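# 공공기록물 공개 및 비공개 처리 안내: 자주 묻는 질문

최종 개정: 2022년 9월 29일

본 문서는 Trumstead 시의회 기록공개과가 접수하는 문의 가운데 반복 빈도가 높은 항목을 정리한 것이다. 적용 대상은 시의회, 시 경찰위원회 및 Ivholm 지구 행정사무소가 생산하거나 접수한 기록물이다. 법원 기록과 의원 개인이 보관하는 정당 활동 자료에는 적용되지 않는다.

## 1. 청구 자격과 방법

### 누가 공개를 청구할 수 있는가?

거주지와 국적에 관계없이 누구나 청구할 수 있다. 법인과 단체도 대표자 명의로 청구할 수 있으며, 이 경우 대표자의 권한을 증명하는 서류 사본을 첨부한다. 청구 목적은 기재하지 않아도 된다. 목적을 기재한 경우에도 공개 여부 판단에는 반영되지 않으며, 수수료 감면 심사에만 사용된다.

### 청구서에는 무엇을 적어야 하는가?

성명, 연락처, 청구 대상 기록의 내용, 희망하는 공개 형식을 적는다. 기록의 정확한 제목이나 문서번호를 모르는 경우에는 생산 시기, 담당 부서, 회의명 등 기록을 특정할 수 있는 정보를 적는다. "경찰위원회 관련 자료 일체"와 같은 청구는 보완 요구 대상이 된다. 보완 요구를 받은 날부터 8일 이내에 회신이 없으면 청구는 종결 처리되며, 동일한 내용으로 다시 청구할 수 있다.

### 전화로 청구할 수 있는가?

전화 청구는 접수하지 않는다. 서면, 전자우편, 온라인 접수 시스템 Ulis 가운데 하나를 이용한다. 서면 작성이 어려운 청구인은 방문하여 구술로 청구할 수 있고, 담당자가 내용을 받아 적은 뒤 청구인의 확인을 받는다.

## 2. 처리 기간과 수수료

### 결정까지 얼마나 걸리는가?

접수 다음 날부터 기산하여 근무일 기준 20일 이내에 결정을 통지한다. 제3자의 의견 청취가 필요하거나 대상 기록의 분량이 322쪽을 초과하는 경우에는 한 차례에 한하여 10일을 연장할 수 있다. 연장 통지에는 사유와 새로운 기한이 함께 기재된다. 기한까지 통지가 없으면 비공개 결정으로 간주되며, 청구인은 즉시 이의신청을 할 수 있다.

### 수수료는 어떻게 산정되는가?

전자파일 형태로 보유한 기록을 전자적으로 제공하는 경우 수수료는 없다. 종이 사본은 95쪽까지 무료이며, 초과분에 대해서만 쪽당 요금이 부과된다. 음성 기록의 녹취 작성은 별도 요금 대상이다. 이미 작성된 녹취록이 있으면 종이 사본과 동일한 기준이 적용된다. 가림 처리에 소요된 인력 비용은 청구인에게 부과하지 않는다.

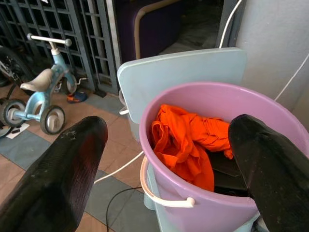
*흰색 손잡이가 달린 연보라 분홍색 플라스틱 양동이.*

### 수수료 감면 기준은 무엇인가?

언론 보도, 학술 연구, 비영리 감시 활동을 위한 청구는 감면을 신청할 수 있다. 감면율은 50% 또는 전액이며, 신청서에 결과물의 공표 계획을 기재해야 한다. 상업적 재판매를 목적으로 하는 청구는 감면 대상에서 제외된다. 감면 신청이 기각되더라도 공개 결정 자체에는 영향이 없다.

## 3. 비공개와 가림 처리

### 어떤 정보가 비공개 대상인가?

조례 제3조에 따른 비공개 사유는 다음과 같다.

- 진행 중인 수사 또는 감사에 현저한 지장을 주는 정보
- 개인을 식별할 수 있는 정보로서 공익상 공개 필요성이 인정되지 않는 것
- 계약 상대방의 영업비밀
- 의사결정 과정에 있는 초안 및 내부 검토 의견
- 다른 법령에서 비밀로 정한 정보

초안 및 내부 검토 의견은 의사결정이 종료되면 비공개 사유가 소멸한다. 종료 이후에도 동일한 사유로 비공개 결정을 받은 경우에는 이의신청에서 종료 시점을 명시하는 것이 심리에 도움이 된다.

### 문서의 일부만 가려서 제공하는 것은 허용되는가?

허용된다. 비공개 정보와 공개 가능한 정보를 분리할 수 있으면 부분 공개가 원칙이다. 가림 처리한 위치마다 적용 조항을 표시해야 하며, 조항 표시가 없는 가림 처리는 절차상 하자로 본다. 문장 전체를 삭제하고 앞뒤를 이어 붙이는 방식은 금지된다. 삭제된 분량은 문서상에서 식별 가능해야 한다.

### 긴급신고 녹취록에서 특정 단어만 가릴 수 있는가?

신고자와 피해자의 성명, 주소, 전화번호, 건강 상태는 가릴 수 있다. 발언의 정치적·종교적 성격만을 이유로 단어를 가리는 것은 허용되지 않는다. 경찰위원회가 수사상 지장을 주장하는 경우에는 해당 단어가 공개되었을 때 발생할 지장을 단어별로 소명해야 한다. 포괄적 소명은 인정되지 않는다.

### 보도자료와 원문이 다른 경우 어느 쪽이 기준인가?

원문이 기준이다. 보도자료, 대변인 설명, 요약본은 기록의 공개를 갈음하지 않는다. 요약본이 이미 배포되었다는 사유로 원문 청구를 반려할 수 없다.

## 4. 이의신청

### 비공개 결정에 어떻게 불복하는가?

결정 통지를 받은 날부터 30일 이내에 이의신청서를 제출한다. 이의신청은 원결정에 관여하지 않은 심사관이 처리한다. 현재 시의회 기록은 Rehema Massawe 심사관이, 경찰위원회 기록은 Mwanaisha Tanui 심사관이 담당한다. 심사관은 가림 처리되지 않은 원본을 열람할 권한이 있으며, 열람 내용을 당사자에게 알릴 수 없다.

### 이의신청이 기각되면 어떻게 되는가?

행정법원에 취소소송을 제기할 수 있다. 제소 기간은 기각 결정문에 기재된다. 소송이 계속되는 동안 대상 기록은 보존 기간이 만료되더라도 폐기할 수 없다.

### Masanja 사건 관련 기록은 공개되는가?

Masanja 창고 부지 매각과 관련한 회의록은 부분 공개 상태이다. 감정평가서와 입찰 참가자 명단에 대한 비공개 결정은 이의신청 심리 중이며, 결정은 11월에 통지될 예정이다. 동일 기록에 대한 신규 청구는 접수하되, 심리 결과가 나올 때까지 처리 기간의 진행이 정지된다.

## 5. 기타

### 공개받은 기록을 다시 게시해도 되는가?

가능하다. 게시할 때 문서번호와 공개 결정일을 표기하는 것을 권장한다. 제3자의 저작물이 포함된 경우 이용 허락은 게시자가 직접 받아야 한다.

### 이미 공개된 기록은 어디에서 찾는가?

Ulis의 공개 목록에서 문서번호, 부서명, 생산 연도로 검색한다. 목록에는 부분 공개본도 포함되며, 이의신청에 따라 공개 범위가 확대된 경우 기존 파일 옆에 개정본이 추가된다. 기존 파일은 비교를 위해 삭제하지 않는다.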